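Treloar Street Tool and Housewares Library
Progress report to the Prestier Fund
22/08/2023

Summary
The library has been open to borrowers through the whole of this reporting period. Loans are up on the last period and total 3518 since the grant began. Spending is within budget on every line except storage, explained further down.

Lending
Kitchen equipment and garden tools still make up most of what goes out. Carpet cleaners are the items people wait longest for, and we bought 2 more from the equipment line. Both are in use. Late returns remain a problem with small items, where people seem to forget they have them. We have started sending a text reminder the day before an item is due.

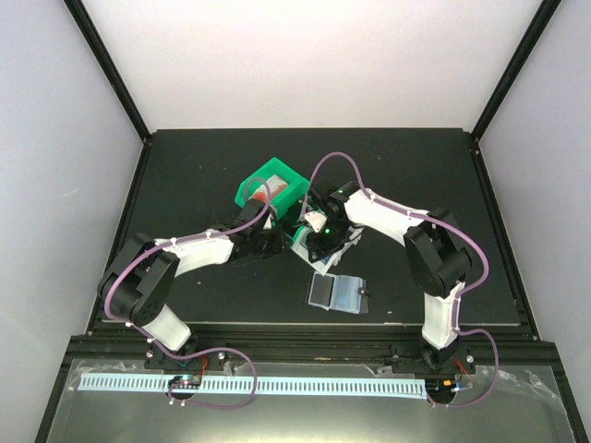 Electrical safety checks are now done by Voltgate under a yearly contract. They tested all the plug-in stock on their first visit and failed nine items, mostly for damaged cords. Seven were repaired and two were scrapped. The contract costs a little more than paying by the visit would have, but it gives us a fixed date for each check and a certificate our insurer accepts.

Catalog
The move to the Skitico booking system is finished. Borrowers can see what is on the shelf and reserve it from home. The old card records were kept until the new ones had been checked against the shelves, and have now been boxed up. Some entries still lack a replacement value. We expect to fill these in by the end of September.

Storage
This line is overspent. The shelving quoted in the application was no longer sold, and the closest match cost more. We also bought divided bins for small parts, which were not in the original budget. We ask to move the unspent printing money to cover the difference.
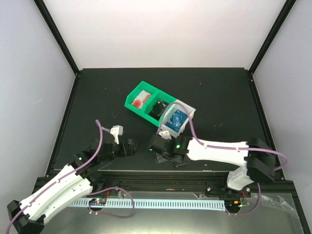
Opening hours
The evening session has been busier than the morning one since spring. We plan to close an hour earlier in the morning and add that hour to the evening, with no change to staff cost.

Next period
Finish the replacement values in the catalog.
Print the new borrower agreement in Spanish.
Get quotes for a ramp at the side door.

Receipts for the equipment and storage lines are attached.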